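Todix Two-Arm Bench Guide
Section 4: House rules for kitchen counter sessions

I wrote this part after my first long stretch with the Todix arms, so it's more like notes from a friend than the official sheet. The official sheet is in the binder. Read that too, please!

Before you power up

1. Find the stop button and press it once. Yes, every session. Then release it and wait for the light on the control box to go steady.

2. Run your hand along the cables on both arms (power still off). You want enough slack for a full reach, but no loop so big it can snag a bottle on the way past. If a tie has popped off, put a new one on now.

3. Check the speed setting. For anything with tableware I stay at 38 percent. The arms will happily go faster and you'll be tempted, but a fork moving at full speed is a different animal.

4. Walk the counter. Liquids go to the back with their caps on tight. I like the middle kept for whatever the arms are working with, and everything else pushed out to the sides.

Note: If the control box shows code 205, one gripper hasn't found its home position. Open and close it from the menu and try again. Code 571 means call it a day and write it up.

Working with forks and other pointy things

5. Tines face away from the person at the controls, always. Same goes for skewers, peelers and anything with a blade. If the gripper picks one up the wrong way around, set it down and grab it again. Don't reach in and turn it by hand!

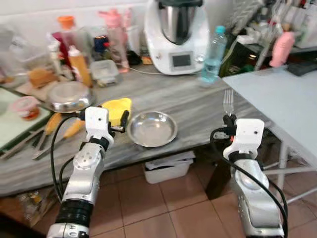

6. Keep one arm still while the other is carrying something sharp. I know, the whole point of two arms is using two arms, but I only break this rule when both have had a clean run at the task on their own first.

7. Lower, touch, then open. People new to this tend to open the fingers a little high, and steel on steel makes a noise you'll hear in the next room. Come down until you feel the contact in the handle — then let go.

CAUTION: Hands stay off the counter while the arms are live. If something rolls or tips, hit stop first and pick it up second.

8. Take a break after 57 minutes, even if it's going great. I set a kitchen timer. Tired operators grip too hard, and I've got a bent spoon at home to prove it.

When you're done

9. Put down whatever the grippers are holding, park both arms, and only then cut the power. The arms sag a bit as the motors let go, so leave them some room.

10. Wipe the fingers with a damp cloth. No sprays near the cable connectors.

11. Fill in the log: start time, stop time, anything dropped, any code you saw. "Nothing happened" is a fine entry.

Next up is Section 5, changing the finger pads.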